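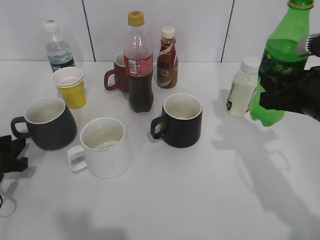
Most advice on clearing up a break table starts with buying something. Trays, risers, a label maker, a little rack that holds your mugs at an angle. I have tried a good part of it over the years and I don't believe in much of it. What fills up a shared table is half-drunk bottles and mugs with no home, and a rack does nothing for either one. A cola bottle with a yellow cap, a milk bottle, a stack of yellow paper cups and four mugs in four different spots is a normal load for a table like ours, and you can sort that much with two hands and a sink.

What you need

A damp cloth, a dry cloth, baking soda, dish soap, a marker and some masking tape. That's the list. Bezawit Asfaw swears by a spray called Fesix. I used it for a month and couldn't tell it from soapy water, except that it cost more.

Step 1. Bottles first

Start with anything that has a cap. Pick each one up and look at the level. Full and sealed goes to the shelf. Open milk goes to the fridge if you know when it was opened and down the drain if you don't. I've heard the sniff test defended many times, mostly by people who don't drink the milk.

Open soda is a judgment call. People will tell you that squeezing the air out before you cap it keeps the fizz in. I doubt it. Cap it tight, get it cold and drink it the next day, or let it go.

Water bottles get a strip of tape with a name. No name by 5 p.m. and it gets emptied, rinsed and put in the recycling. Hagos Wolde thought this was harsh when we brought it in last May. He has lost 2 bottles since and now writes on them.

Step 2. Mugs

Take all of them to the sink, including the ones that look clean. Dark mugs with a pale inside are sneaky, since you only see the outside from across the room. Tip each one toward the light before you decide.

For tea or coffee stains, put a spoonful of baking soda in the bottom, add enough water to make a paste, and rub it around with the cloth. Leave it ten minutes if the stain is old. Lensa Gebretsadik uses denture tablets, and I'll admit they work, but so does the paste.

Skip the steel wool.

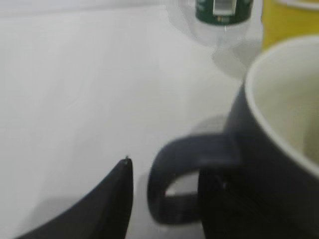

Do the handle too, on the inside of the loop where it meets the body. Coffee runs down there and dries, and a quick wipe around the rim won't touch it. Fold the damp cloth into a strip, pull it through and work it back and forth a few times. Then rinse the whole mug and dry it properly – a mug left standing in a puddle leaves a ring on the table you just cleaned.

Step 3. Paper cups

Keep one stack out and no more. We once bought a box of 500 from Clarnerero because the price per cup was so good, and the result was that people stopped washing mugs. I'm not convinced we saved a cent. If the top cup has been sitting out for a while, toss it and use the next one down.

Step 4. Wipe and put back

Wipe the bare table from the back to the front, then dry it. Now put things back, and be stingy. Mugs go on one side with the handles all facing the same way, so that you can grab one without knocking its neighbor. Tall bottles go at the back, short ones in front. Mekdes Bogale says color order looks nicer. It may, but it lasts until the first coffee of the morning.

Does it stay this way?

No, and I'd be wary of any page that says it will. Ours at Lemside holds up for a day or two and then someone has a birthday. The bottle step done at closing time makes the biggest difference, so if you only keep up one part, keep that one. The color-coded hooks can wait – we have a set in a drawer, still in the bag.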